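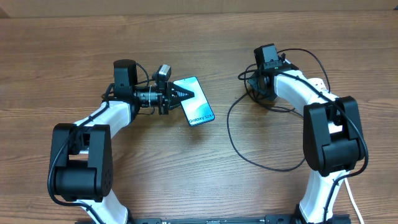 Brown wood grain, running side to side.

Jasby word list, read me first

Hi! This is my list of old kitchen and garden words from Droltau, the valley where my grandmother grew up. It has 2284 entries in one tab-separated file, and I'm still finding spelling mistakes in it, so please be kind.

Each row has the word, a plain English meaning, who said it, and a note if I had one. Blank notes mean I forgot to ask. 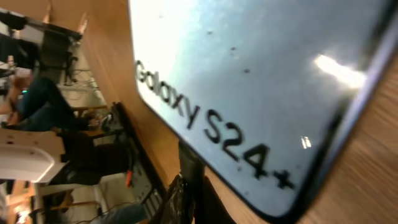

Most of the words came from Dagmar Zeman and Vilém Jurčo, who let me sit in their kitchens and pester them all through June. They disagree on 33 words (mostly soup, plus one very heated one for a bent spoon) and I kept both versions — look for a "2" in the last column.
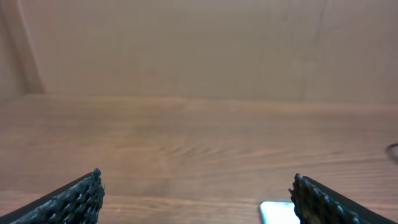
by Liette Desjardins, updated 5th July

What's missing: anything to do with fishing, and nearly all the swear words. Vilém knows plenty but wouldn't let me write them down!

Use the list however you like. If you print it, please credit the speakers before me. Corrections can go to Fernanda Teixeira, who keeps the master copy and is much tidier than I am.
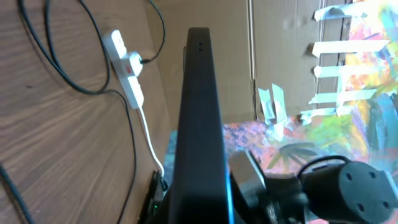
White power strip and black cables on the wood.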